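Visit report: Grunstead Dog Rescue, kennel open day, 4th April

Grunstead opened its new intake building to partner rescues on Friday. I attended with Beca Wynne, who handles our foster placements. Angharad Samuel, the kennel manager, led the tour. It ran from the parking lot through intake, isolation and the main kennel block, and ended in the staff wing.

Intake

Dogs come in through a side gate with a double-door airlock. Each dog is scanned for a chip, weighed and photographed before it goes any further. Records are kept in Astira, which the shelter adopted last year. The system has logged 1548 intakes so far, including transfers and owner surrenders. Strays are held for the legal period, then assessed for behavior and listed.

Isolation

The isolation block has three rooms, each with its own drain line and exhaust fan. Staff work from the healthy side to the sick side and change boots at each door. Floors are sealed epoxy with a slope to the rear. Samuel said the slope was the most argued-over item in the build, as too much of it bothers older dogs with bad hips.

Bowls and food prep

Stainless bowls only. They are scraped, rinsed, washed on the hottest cycle and air-dried on racks. Plastic bowls were dropped after repeated chin rashes in the short-nosed breeds. Fosters are asked to follow the same routine at home and to keep medication bowls separate.
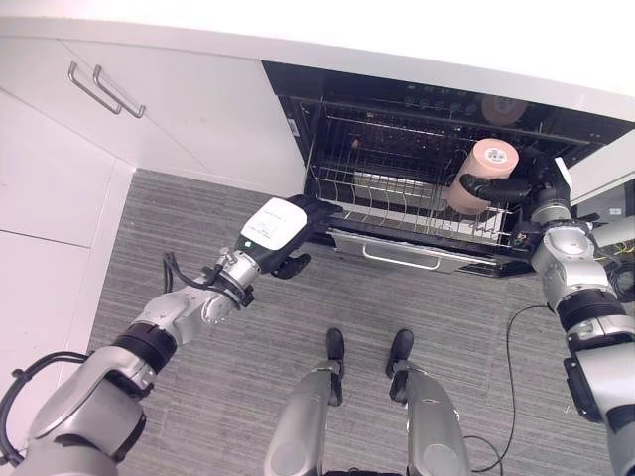 Main kennels

Runs are back to back with solid side panels up to shoulder height, and mesh above. The panels have cut barking at feeding time. Guillotine doors, supplied by Zullent, separate the indoor and outdoor halves. One was sticking during our visit and had been tagged for repair.

Transfers

We agreed in principle to take three dogs in May: two adult bulldogs and a senior mix named Yatsenko, who is on a thyroid tablet twice a day. Wynne will send the foster home checks. Grunstead will send vaccination records and the last bloodwork for the senior. Transport is still open, and our van needs its rear crate bolts replaced first.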